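Thread on the western pond turtle count in Rutton Slough, and why the basking numbers should be read with care. I did the lower transects this season. Hongmei Mao did the upper ones.

Rutton Slough runs 1235 meters from the Stesport road culvert to the old Ding weir. We split it into 4 reaches. Each reach gets walked on one bank only, the north one, with the sun behind the observer.

Turtles go in the water when a person gets within sight. So the count is done with a scope from fixed points. You stay still for ten minutes before the first tally. If a dog or a kayak goes by, the clock starts over.

What gets logged: species, log or bank or mat, sun or shade, air temperature, water temperature at one foot. Shell length is estimated only as small, medium or large. I do not trust anyone's estimate finer than that through a scope, mine included.

Most of what you see on the logs is red-eared slider. They are released pets and the descendants of released pets. They are bigger than the native turtle on average and they take the better basking spots.

Telling them apart at distance: the red patch behind the eye is reliable when present. Old male sliders go dark and lose it. Then I use the yellow stripes on the front legs, if they still show, and the outline of the shell. If neither works it goes down as "unknown turtle."

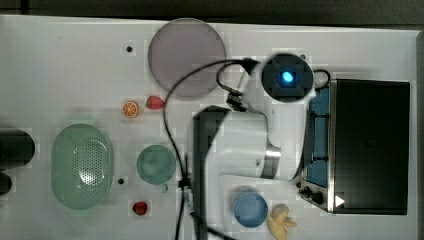
Candusum, 2024-04-06

Morning count, reaches 3 and 4. Air 58 F at the start, thin overcast until midmorning. No turtles up for the first two points. Once the cloud broke they came up fast, mostly on the downed willow below the weir.

The willow is a problem for the data. It fell over the winter and now holds more basking turtles than the rest of reach 4 put together. A higher count there this spring may only mean that more of the same animals are visible.

Mark and recapture would sort that out. Xuelian Bai has the permit application in for hoop traps, with notched shells on the marginal scutes. Traps have to be set with an air space above the waterline and checked daily -- a fully sunk trap drowns turtles.

Nesting is the part we know least about. Females walk uphill to dry, open ground with hard soil, mostly late spring into summer. The grass slope east of the slough is the likely site. It is also what gets mowed for fire clearance.

I asked for a 546 foot strip of that slope to be cut early and then left alone until fall. Mowing height matters less than timing. Wheels on a nest do more harm than the blade.

If you find a turtle crossing the Stesport road, move it to the side it was heading for. Do not take it back to the water. A female headed uphill will just turn around and cross again.

Do not bring it home, either. And do not put a pet slider in the slough -- call a reptile rescue.

Next count is reaches 1 and 2, later in April, if the wind stays down. Wind over 10 mph and I cancel. Chop on the water hides the heads, and the small mats of pondweed break up and drift.

Raw sheets go to Hongmei for entry. Unknowns stay in as unknowns.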